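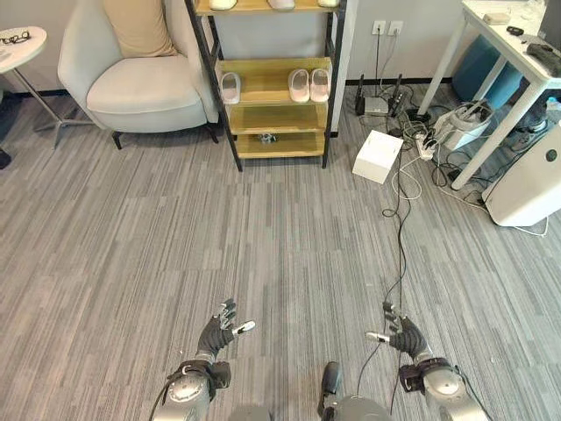 Hands up, shift's about to start.

Home Explore Notifications Profile

1/ September update from the slipper mines. We're teaching a humanoid to tidy shoes, so I spend my days being its arms. Target for this task is 1113 demos. We have 91.

2/ Itziar Carrasco wrote the task sheet. It says "place the slippers neatly". Yuzhen Ren and I have since had a forty-message argument over what colour of neatly she meant.

3/ Of yesterday's batch, 13 got binned. Three were my fault. The rest were also my fault, but the form only has room for three.

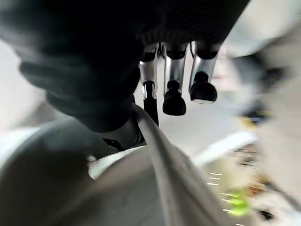 4/ and then the labelling, where you watch yourself hesitate at quarter speed and pick a category for it. Bình Kiều has asked for a "dithering" tag. I feel seen.

5/ Wrist views are a pain to label, all smear and knuckle. Luminița Lazăr wants to keep the smeary ones in. Her reasoning is that the model will have to live with them too, poor thing.

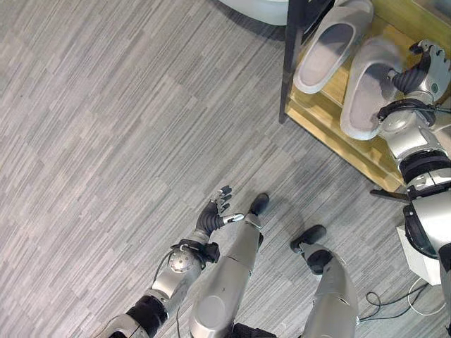

6/ Grasp labels are my favourite chore. You mark which hand is working and what the other one's up to. Right hand has the front of a grey slipper, easy. Left hand is open over bare carpet, and the dropdown offers me "idle" or "supporting". I put idle. Moral support isn't on the list.

7/ Back at it after a cuppa. 92, here we come.

Related
Huneo: our labelling guide, revised again
Rosalía Soler on folding tea towels
Skorkix meetup notes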